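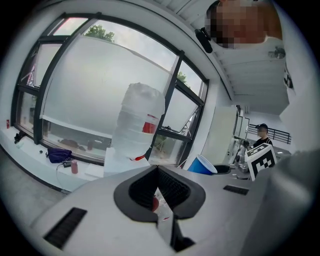 *2 min read*

## 4. Warming up before you record

Okay, so you've charged both grippers and paired them with the Viltar box (section 3, if you skipped it). Now comes the bit I like best - getting your hands used to the things before any of it counts. I wrote this for the Adau study, where we compare policies trained on short demos against ones trained on long demos, and sloppy first takes messed up our numbers more than anything else did.

1. Open the Nuchit recorder and pick **Practice**. Nothing gets saved in this mode, so go wild.
2. Squeeze each handle all the way and let go, 10 times. Watch the finger gap on screen. It should close to zero and come back smoothly.
3. Pick up something light and forgiving, like a plastic cup. Tip it over, stand it up, tip it over again. Slow is fine!
4. Check that the wrist view shows both fingers the whole time. If one drifts out of sight, stop and reseat the camera.

> **Note:** Dennis Bunting does step 3 with his eyes on the object and never on the fingers. I tried it his way and my grasps got a lot cleaner, so give it a go.

> **Caution:** Keep your own fingers out of the opening while you squeeze. It pinches, and yes, I learned that the silly way.

5. Hold both grippers out in front of you, elbows loose, with the marker cubes in view of the head camera. Sleeves love to slide down over the cubes, so push them up if yours are baggy. 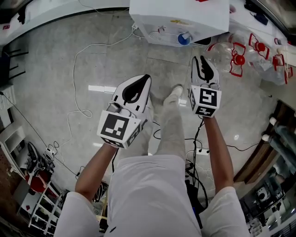 6. Turn your wrists slowly left, then right. The recorder draws a green outline on every marker it can read. You want at least one outline per cube at all times - if a cube goes dark, bring that hand in a little.
7. Look down and find your cables before you start walking. Step over them, don't shuffle.
8. Switch to **Record** and do one throwaway take. Name it `warmup` so Sakda Thepsuriya's script leaves it out of the training set.

In our July run we kept 2,425 takes, and 1,076 of those were the short kind. If your tracking keeps dropping at step 6, go to section 5 and redo the cube calibration.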